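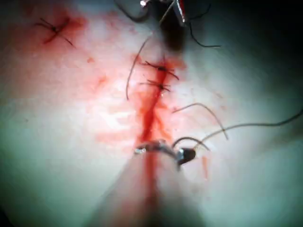 Kyrylo Ivanyshyn wanted to know why the knots at the top of an incision are tied before the bottom is touched, and whether the spacing is measured or judged by eye. The answer from the front of the room was that it is judged, and that people who measure on their first day tend to stop measuring by their third.

That exchange took up most of the first session of the Stondale open day, held on a Sunday in February on the second floor of the Ullcombe building. The program listed three stops: suture materials, knot tying, and closure on tissue. I attended all three. The notes follow the order of the tour.

Suture materials. The display covered absorbable and nonabsorbable thread, braided and monofilament. Braided thread handles easily and holds a knot with fewer throws. Monofilament slides through tissue with less drag but has memory – it wants to return to the shape it had in the packet – and needs extra throws to stay tied. Visitors were given a short length of each and asked to tie them over a rubber tube. My braided knot held. The monofilament knot opened when I let go of the tails, and the second attempt did the same.

Dark thread is preferred for teaching. It can be found again against pale tissue and it still reads as a separate line once there is blood on the surface. Undyed thread was on the table for comparison and was hard to pick out at arm's length.

Knot tying. The practice boards are made by Tesudis and hold a replaceable pad with precut slots. The room has 40 of them, one per seat. The standard exercise is an interrupted stitch: one pass of the needle, one knot, trim, move on. Each stitch is independent, so a failed knot does not release its neighbors. A running stitch is faster but depends on one length of thread from end to end. The course teaches interrupted stitches first and does not introduce the running stitch until week 2.

Tail length got more attention than I expected. Tails cut too short can let the knot work loose. Tails left long get in the way of the next pass. The instructor trims to the same length each time and lets the ends splay where they like. Offcuts are collected in a magnetic-edged tray with the used needles and counted out at the end of the session.

Closure on tissue. The third stop was the one most visitors had come for. A partly closed incision shows the sequence better than a finished one: two dark knots across the upper end of the line, the lower part still open and red, and a single stitch standing apart to the left with a pink stain around it. The points made at this stop were mostly about tension. The edges should meet and no more. A stitch pulled too tight puckers the skin and can restrict blood supply at the margin; one left slack allows a gap.

Loose thread was discussed as well. The advice was to keep the working strand to one side and clear trimmed lengths before starting the next stitch. Several visitors asked about blood on the surface. It is dabbed, not wiped, as wiping drags at fresh stitches.

Practical details. The handout is sheet 627 and is available at the front desk. The Onu café on the ground floor was open until three. Seating for the closure session is tiered, and the back row has a poor view of the bench, so arrive early for that one. Parking is behind the building, entrance from the north side only.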